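Pranness Recycling Corner, Ekville
Progress report to Onuoha Fund, Jun 4, 2022

Sorting work

The sorting of plastic bottles is going on well. We received 92 bottles for the practice. We use a white table, and the bin stands on it at the left.
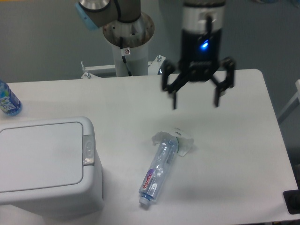 Crushing saves space in the sacks. Staff learned this in 7 short lessons. The clear bottle lying near the middle of the table is crushed in this manner. Wrappers go in the bin.
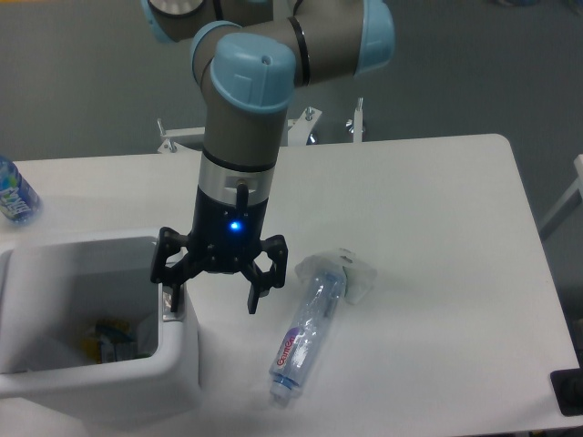
Next steps

In July we will order 32 new sacks from Fluvico.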